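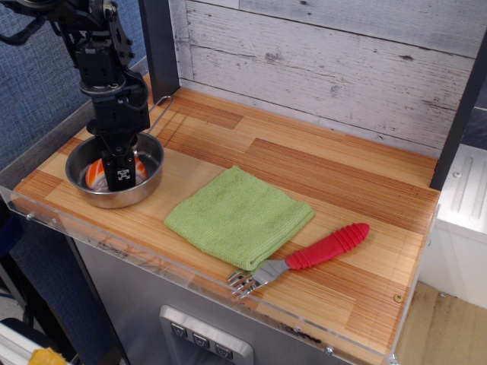

Parallelgreifer vs. Fingergreifer mit Gummi - was nehmt ihr für Küchenkram?

kabelsalat_jo
17.03.2019
Moin, kurze Frage in die Runde. Teste grad Greifer am Servoarm, Aufgabe: Zeug aus dem Edelstahltopf holen und auf die Holzplatte legen. Danach Lappen (Mikrofaser, grün), danach Gabel. Zwei Greifer hier: der schwarze Standard und der Paju mit weichen Backen. Standard kommt besser in den Topf rein, Paju hält besser. Beides zusammen wär schön. Controller ist ein Dotine, 865 Euro mit Netzteil, falls das wichtig ist.

schraubenfee
Wie tief ist der Topf? Beim Paju stossen die Backen bei mir immer am Rand an. Musste den Arm fast senkrecht anfahren.

kabelsalat_jo
Nicht so tief. Arm kommt von oben links, geht gerade so. Problem eher die Kamera - der Topf spiegelt innen wie blöd, Tiefenbild voller Löcher.

Arwel Voyle
Polfilter drauf. Oder Tiefe ganz weglassen und nur RGB. Hab ich bei der Kadivell gemacht, lief nach 3 Tagen Rumprobieren stabil.

t_motorrad
Nur RGB im Topf? Viel Spass. Ohne Tiefe rammst du den Boden, und dann ist der Servo hin. Hab hier 8 tote liegen.

Arwel Voyle
Dann ist dein Stromlimit falsch. Limit runter, Kontakt über den Strom erkennen, fertig. Dafür braucht man keine Tiefe.

t_motorrad
Bei Billigservos rauscht der Stromwert so stark, da erkennst du garnix. Bleib dabei.

schraubenfee
Ihr habt beide andere Servos, oder? Zurück zum Thema: Gabel mit geripptem Gummigriff kann jeder Greifer. Interessant ist der Lappen. Gefaltet und flach - da rutscht der Standard bei mir nur drüber.

kabelsalat_jo
Jo, beim Lappen seh ich das auch so. Von der Ecke her gehts mit dem Paju halbwegs, 2000 Griffe will ich damit aber nich fahren, die Backen nutzen sich ab.

najwa_d
Backen gibts einzeln bei Ornville, ca. 8 Euro das Paar. Hab seit Oktober das zweite drauf. Würd den Paju nehmen und die Spitzen schmaler feilen, dann passt er auch in den Topf. Gruss Najwa

t_motorrad
Feilen = Garantie weg

najwa_d
Bei 8 Euro egal

kabelsalat_jo
Ok, bestell zwei Paar und feile eins. Polfilter teste ich auch mal - Stromlimit stell ich trotzdem runter. Meld mich mit Zaheln wenn ich welche hab.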